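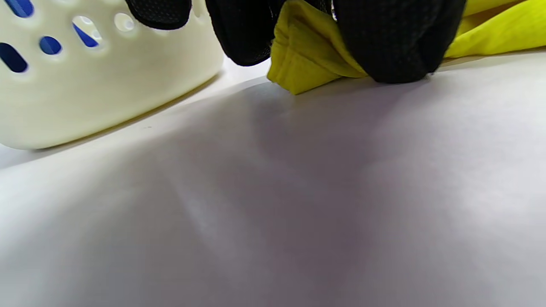 Home Posts Archive Contact

May
By Rogério Guerra
2 min read

I moved into a smaller apartment this spring and had to learn the shared laundry room all over again. My last building had its own machines on every floor. The new one has four washers in the basement for 36 units, and you pay with an app called Dotport.

The app is fine. You load money in fixed amounts, so there is always a little left over that you can't use. I have 300 points sitting in there that won't cover a dryer.

What works for me is going down at 6 in the morning. By 9 all the washers are taken and people start leaving their clothes on top of the dryers. I do darks and towels together on cold, then sheets on their own. I stopped using fabric softener on the towels and they dry me off better now.

I also quit drying jeans. They go over the shower rod overnight. One pair from Jista has lasted me four years that way, and the last pair I put through the dryer every week gave out at the knees in one.

Socks I still haven't solved. I bought a mesh bag for them, forgot to zip it, and lost two on the first try. My sister pins hers in pairs before washing. I don't have the patience for that.

Next week I want to try the drop-off place on the corner for the comforter. It doesn't fit in the basement washers, and I'm tired of fighting with it in the bathtub.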